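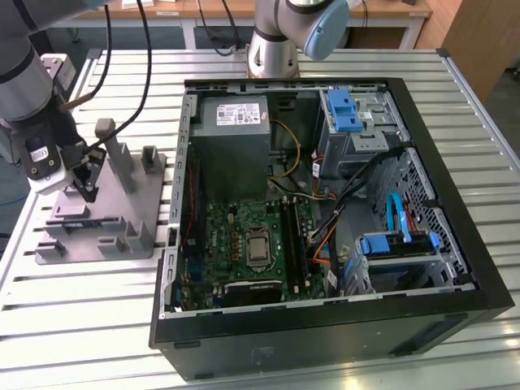

Objet : Re: [paleo-liste] Numériser le registre Sobczak, par où commencer ?
De : Yanling Kang
Date : juin 2021

Bonjour à toutes et tous,

Je réponds dans le texte, c'est plus simple vu le nombre de questions (et pardon d'avance pour la longueur, je suis incapable de faire court sur ce sujet !).

> Bonjour la liste,
> Je viens d'hériter des papiers de la famille Sobczak, côté maternel. Il y a
> de tout, des lettres, des baux, des quittances, et surtout un gros registre
> relié dont le premier acte est de 1599. Je voudrais tout numériser avant de
> passer à la transcription. Mes questions :
> quelle résolution ? On me dit 600, voire 1200.

Alors là, non, pas 1200, tu vas y passer ta retraite. Pour de l'écriture à l'encre sur des feuillets de taille normale, 300 ppp suffisent très bien. J'ai fait tout mon fonds de baux comme ça et je lis les abréviations sans peine, même les petits tildes qui se baladent au-dessus des mots. Je monte à 600 pour les sceaux, les filigranes et les passages grattés, et encore, pas toujours. Par contre travaille en couleur ! J'ai voulu gagner de la place au début avec des niveaux de gris et je l'ai regretté amèrement : une encre brune pâlie sur une tache d'humidité brune, en gris, tout se mélange.

> Scanner à plat ou appareil photo ? Le dos de la reliure est déjà fendu.

Dos fendu = pas de scanner à plat, jamais, jamais. Tu vas devoir l'ouvrir à fond et appuyer dessus, et il ne s'en remettra pas. Appareil photo sur un bras, deux lampes de chaque côté, et le registre posé dans un berceau. Le mien, c'est deux coins en mousse de chez Trornetti recouverts d'un vieux drap en coton, j'en ai eu pour 40 euros et ça me sert depuis des années. N'ouvre pas à plus de 90 degrés si ça résiste : tu photographies tous les rectos d'abord, puis tu retournes le volume et tu fais les versos. Il faut ensuite réintercaler les fichiers, c'est pénible mais ça se fait.

Garde les lettres volantes pour le scanner, si elles sont bien à plat et que rien ne s'effrite.

> Quel format, et comment nommer les fichiers ?

TIFF pour conserver, JPEG pour travailler. Pour les noms, fais bête : cote, numéro de feuillet, r ou v. SOB01_f012r, et voilà. Pas d'accents, pas d'espaces, et surtout pas de « suite » ni de « suite bis » (j'en ai encore une trentaine dans mon dossier Plarton que je n'ose plus ouvrir). Mets des zéros devant, sinon le feuillet 10 vient se ranger avant le 2 et tu deviens folle.

Note aussi les feuillets blancs et photographie-les. Un notaire de Plarton a laissé 7 feuillets vierges au beau milieu d'un minutier, je les avais sautés, et en reprenant la transcription six mois plus tard je croyais avoir perdu des images. J'ai dû redemander le volume pour vérifier !

> Et pour le stockage ?

Deux copies sur deux disques, plus une troisième ailleurs que chez toi. Moi j'en laisse une chez ma sœur et je l'échange en décembre, quand on se voit. Relis quelques fichiers au hasard de temps en temps, un disque qui dort dans un tiroir n'est pas forcément en bonne santé.

> Quelqu'un a-t-il essayé Gistside pour la transcription ?

Oui, tout l'hiver. C'est confortable pour travailler image à gauche, texte à droite, et l'export me convient. La gestion des abréviations m'agace un peu : il faut choisir au départ si on les développe ou non, et revenir en arrière est une corvée. Décide-toi avant le premier feuillet. Moi je développe en mettant les lettres restituées en italique, et je laisse l'orthographe telle quelle, y compris les u et les v.

Si tu peux, envoie sur la liste une photo de la première page, je meurs d'envie de voir cette main de 1599. Si c'est l'écriture que j'imagine, j'ai un alphabet que je m'étais dessiné avec toutes les formes du s et du r, je te le scannerai.

Bon courage, et enlève tes bagues avant de tourner les pages !

Yanling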